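Toy bin: sort before washing or after?

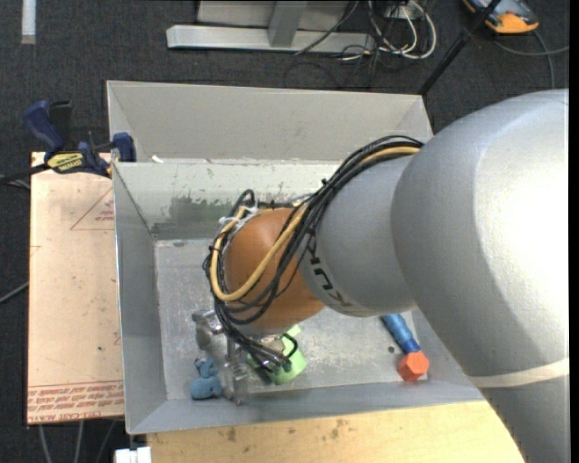 lkaczmarczyk
Wash cycle question. Mixed stock, 30 minute soak, then rinse. Hard plastic drains fine. Plush holds water and slows the batch. The small blue plush-type one near the wall of the grey bin is the kind I mean. Pull these first?

statier_2
Yes. Separate bag, cold wash.

mavro141
Disagree. Surface wipe only. Soaking clumps the fill.

statier_2
Depends on the fill. Polyester survives it.

lkaczmarczyk
Labels are missing on most. Wiping, then.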